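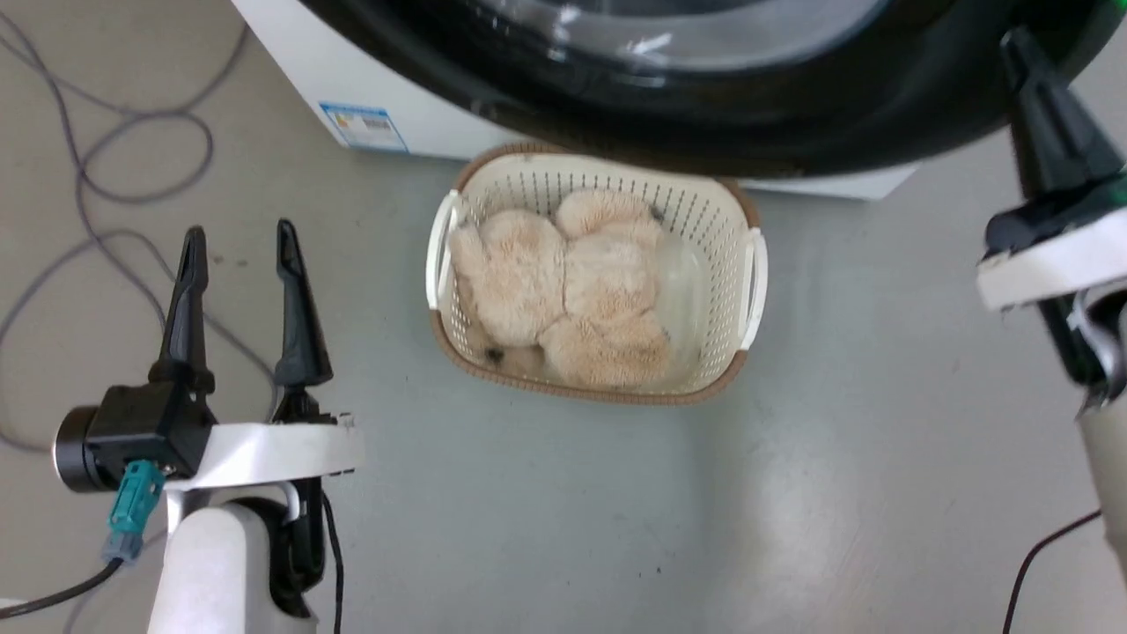
The laundry task at Wulora: a fluffy load in its basket, the washing machine and the two arms.

May 22, 2023
By Zerrin Duman

Poulain has spent long enough around robot laundry to distrust any sentence with the word "solved" in it. His group at Wulora has a new result, and I went to hear why I should believe it.

The claim is simple. A two-armed robot was shown 171 demonstrations of a person steering it through moving washing from a basket into a front-loader. Afterwards, left to itself, it finished the job in 90 per cent of trials.

Ninety per cent of what, I asked.

"Of the trials we ran on the items we trained on," he said. "I'd want that in your first paragraph." (It is in my fourth.)

With things the robot had never handled, he admits, the figure drops sharply, and he wouldn't give me a number because the team are still arguing over what counts as a finish. If a sleeve hangs out of the drum, has the machine been loaded? "We said yes in January. I've changed my mind since."

The method, called Flilix, has the robot plan a short run of movements, carry out part of it, then look again and replan. Other labs do something similar. What Poulain says is new is how the two arms are made to agree, so that one holds the basket steady while the other reaches in. I asked how he knew this made the difference and not simply the extra demonstrations.

"We took it out and retrained. It got worse."

How many times did they retrain?

"Four. I know. It should be more."

Soft, shaggy things bother him most. A two-fingered gripper can close on the pile and come away with very little, and the cameras on the wrists see mostly fluff once they are close. "A towel is kind to you. A plush thing isn't."

Nor has the robot worked anywhere but this one floor, with this one washing machine. A second site, Bidero, is due to repeat the trials with a different model. I asked what he would say if their score came in at half of his.

"That ours was a score for one room," he said, "and I'd put that in the title."

21 shares · 4 comments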